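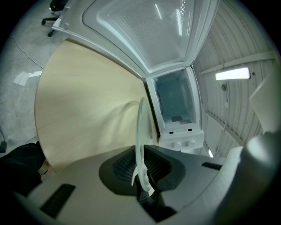 Fallach Ink and Paint Building Opens to Members

Longtime readers will remember that the Fallach cartoon studio in Oltthorpe closed its doors and that the lot was sold off in pieces. The main animation building is now offices. The ink and paint building, the long low one behind the water tower, sat with a dry cleaner in one end and storage in the other until the Ibarra family bought it. In August they let in a small group from this club, and I was lucky enough to be on the list.

The Ibarras have put the north room back to the way it looked when the Fumton the Mule shorts were being made. That meant taking out a dropped ceiling and two partition walls. The north windows had been painted over, and it took most of a winter to get them clean. The painters needed steady daylight to match colors, so the windows run nearly the full length of the room and the desks all face the same way.

Six of the desks are original. They were found in a school art room on the other side of town, still with the studio inventory tags screwed to the undersides. The other desks are copies built from measurements. The difference shows if you look at the front edges, where the old ones are worn down from people resting their wrists.

Noreen Ghumman, who wrote the two-part history of the studio for this newsletter, walked us through. She pointed out the paint window, a hatch in the east wall where the girls on the floor (everyone called them that, whatever their age) picked up their jars in the morning and returned them at night. The studio mixed its own paint. Each color had a number and the recipe cards were kept locked up. Fumton's coat was number 41 in the early shorts and number 44 after the second season, when the lab complained that he was coming out green in the prints.

I had always assumed the change was made on purpose, to go with the redesign. Noreen has seen the memo, and it was the lab.
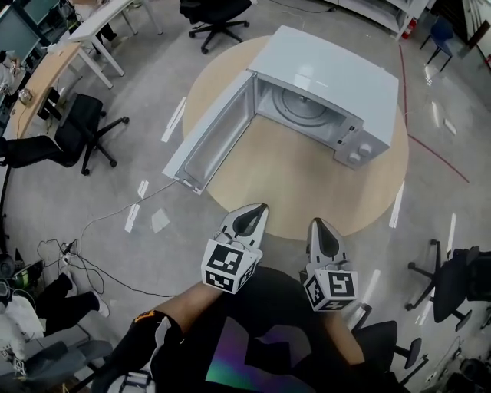

What Is on Display

The glass cases along the south wall hold cels, backgrounds and drawings from the Ibarra collection. The full collection comes to 1,834 cels, of which 1,338 have been matched to a particular short. The rest are mostly crowd characters, props and effects such as smoke and splashes, and those are hard to place without a camera sheet. There are also 1,195 animation drawings, nearly all from the last three years of production.

Only a small part can be shown at one time. The cases will be changed twice a year to limit the light. At present they are given over to "Mule Train Blues" and "The Plumber's Goat," with one case for the unfinished "Fumton at Sea." I spent most of my time at that last one. Five backgrounds survive, all harbor views, along with a story sketch of Fumton asleep in a lifeboat. I had never seen any of it in print.

If you own cels from the series, please check the bottom margin for a penciled production number. Renato Lagos is matching these against the camera sheets and would like to hear from anyone with a number beginning with F-3 or F-4. A clear photocopy or scan of the margin is enough. He does not need the cel itself, and he does not give values.

The Screening Room

The old sweatbox has been fitted out as a screening room. It seats 22 on the original benches, and the benches are as hard as former staff always said. We were shown two shorts in 16mm and a reel of pencil tests without sound. The pencil tests included a walk cycle for the Widow Tansy character that is much looser than anything in the finished films. Her hat goes one way and she goes the other.

The print of "Mule Train Blues" had the full opening title with the train whistle. The television version cuts straight to the corral, and the DVD was made from the television version. A few of us asked whether the complete one might be released. The family does not own the films, only the artwork, so that is a question for the rights holder.

Visiting

The building will be open to club members by appointment through the fall. Groups are limited to 12. There are 150 places in all for this first season, and they will be given out in the order that requests come in. Send your request to the club's mailing address with your membership number and two possible months. Please do not write to the Ibarras directly.

Parking is on the street. The entrance is the green door on the alley side, and the front door is still used by the dry cleaner. Photography is allowed in the painting room but not of the artwork in the cases.

Part three of Noreen's history, on the move to television, will run in the next issue. It was held over from this one for lack of space.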